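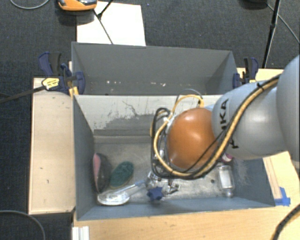
Words by Niloufar Zamani

Every household has a bin of bits. Ours used to be a drawer, then two drawers, and then the drawers stopped shutting and we bought a bin, which was called "temporary" for the best part of four years. If yours is at the stage where you buy new string sooner than look for the old string, set aside an afternoon.

You will need two open-topped bins, preferably the same size, a damp cloth, a marker pen, some labels and a bag for rubbish. Mine are grey, with one set directly behind the other and the long sides parallel. I tried them end to end first and spent the afternoon walking up and down like a museum guard.

Step 1. Put both bins between work surfaces if you can, so there is something to lean on. Doing this on the floor is fine until you try to get up.

Step 2. Spread everything in the front bin out flat. Do not tip it on to the carpet. A carpet with any texture at all will keep the small things and give them back to you through your socks in September.

Step 3. Take out one thing at a time, starting at the left-hand wall. People like to go for the big items because it looks like progress. Start at the side and you have a bare patch, and the bare patch grows.

Step 4. Name the thing out loud. If you can name it and say which room it belongs in, it goes in the back bin. The dark curved thing with the pink face took me two goes, and I had to be told off for "pink one" by my brother-in-law Hauke, who was supposed to be making the tea.

Step 5. Anything rough goes in its own corner of the back bin. My green oval pad has a surface you would not want rubbing against the good sunglasses, so it travels alone. Flat things like this are best stood on edge along the side, where they take up next to no space.

Step 6. Things you can't name get a label with a question mark and one month's grace. After that, out. Be strict. I was not strict about a brass knob stamped 1951, and it has now outlived a kettle, a hamster and the wardrobe it may or may not have come off.

Step 7. Wipe the bottom of the empty bin. If the floor of it is as worn and mottled as mine, it won't come up like new, and after the third go with the cloth you are cleaning for your own amusement. Stop there.

Step 8. Carry the back bin round the house and put things where you said they lived. This is the step people skip. They end up with a tidy bin of bits, and by spring it's the old bin again.

A note on selling the leftovers: Hauke put a box outside marked 50p each. At the end of the day there were more things in it than he had put out. Use the charity shop, and go when it's open.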